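The express lane to where you were going anyway

11 March 2021

The first thing Rornance wants you to know about its new pre-clearance membership is that it will save you time. The second is that it will save everybody else time as well, which is a larger claim and gets a smaller paragraph in the brochure. I have now read the brochure twice, along with the terms and conditions, and I still can't find the page where the time comes from.

The scheme works like this. You apply online, upload your passport and a proof of address, answer a set of questions about where you have lived and worked, and pay. If you are approved, you get a card. At the ferry terminal in Prasolbridge you show the card at a separate gate, where an officer checks your passport. Everybody without a card goes to the ordinary gates, where an officer checks their passport.

Rornance says the separate gate is faster. I'm sure it is. A gate with hardly anyone in line at it is always faster, and it would be just as fast if it were reserved for people in brown shoes. What the company hasn't shown is that the checking itself has changed, and I asked. The reply spoke of "a streamlined traveller journey" and attached the brochure.

There is a history here that deserves a mention. The terminal used to open its full set of gates whenever a ferry came in. The separate gate wasn't built, it was taken from that set and repainted. So the ordinary line got longer on the day the fast one opened, and the longer line now does a fair bit of the selling. Stand in it with two kids and a suitcase with a bad wheel and the membership starts to look like good value.

Then there's the paperwork. The privacy terms run to 17 pages, and the part that matters is well down in them. Your details are held by Idoletti, a records contractor, for as long as you are a member and for three years afterward. "Afterward" turns out to be a flexible word, as membership renews itself unless you cancel in writing. Idoletti may share what it holds with "service partners." I could find no list of them. It may well be a short and dull list. If so, it would be easy to print.

Supporters point to Wiriya, where a similar card has been running at the airport and is said to be popular. It may be, but popularity is measured there by the number of cardholders, and a good number of those got the card free with an airline program. A survey of people who were given something for nothing will tend to come back cheerful. I'd sooner see the waiting times at both sets of gates, before and after, by hour of the day. Wiriya says it doesn't publish those.

None of this makes the card a swindle. If you cross every week for work, and you don't mind where your address history ends up, you may get your money's worth. My objection is to the way it is being discussed, as an improvement to the border. The border has the same officers and the same passports. Rornance has put a price on a place in the line, and the officials who approved the trial have let it call that reform.

The trial comes up for review in May, and submissions from the public will be taken. I'd encourage anyone who uses the terminal to send one, member or not.

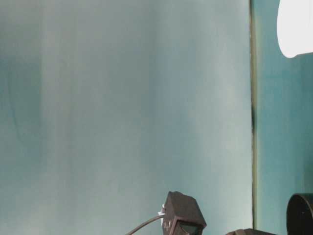 What a review should settle is simple enough: how long people waited, what they paid, and who has their records. I don't expect to get it in that form. Official language on this subject has a way of going soft, and after a few weeks of reading it I think of it as pale teal, hazy and whitish toward the middle, with the odd darker patch to suggest depth and not a word of text on it anywhere. You can look at that kind of thing for a long while without finding a number. If the review comes out the same way, the trial should end and the gate should go back to the people standing beside it. They were using it before, and they'd already paid for it with their taxes.

Contact us | Copyright 2021, all rights reserved | Back to top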